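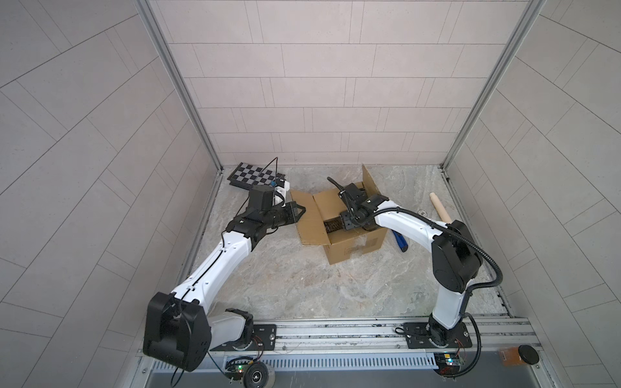
## Unit 4: Opening, Checking and Closing the Corrugated Box

This handout accompanies the second lecture on secondary packaging. Students are expected to have read the Moser chapter on board grades before attending the practical session at Indutthorpe.

### 4.1 Terms

A **flap** is a panel that extends from the upper or lower edge of a box wall and folds along a score line. In the box shown, the top flaps are open: one lies outward to the left, one stands upright at the back, and the front flap is folded down. The lecture refers to this as the *receiving position*, although flaps at rest seldom lie evenly.

In the regular slotted style, all flaps have the same depth. The outer pair meets at the center of the opening and the inner pair usually does not.

### 4.2 Preparing to pack

1. Place the box on a flat surface with working room on every side.
2. Fold each top flap back past the vertical. A flap left upright may fall inward during loading.
3. Inspect the score lines. Board that has cracked through the outer liner is set aside and entered on the Felari sheet.
4. Confirm that the bottom seam is taped along its full length.

### 4.3 Closing

Inner flaps are folded first, then the outer flaps. The contents should reach the level of the top score lines - a box closed over empty space will sag when stacked. Tape is centered on the seam and carried down each end wall.

### 4.4 Practical exercise

Each pair will receive one box with internal dimensions of 565 mm by 390 mm and a set of filler pads. Record the closed height at all four corners. Where the readings differ, reopen the box and correct the inner flaps before taping.

Results are entered on page 39 of the course workbook. Boxes should be flattened after use and returned to Room 154.

**Reading for Unit 5:** Moser, section on stacking strength. Bring the completed Felari sheet.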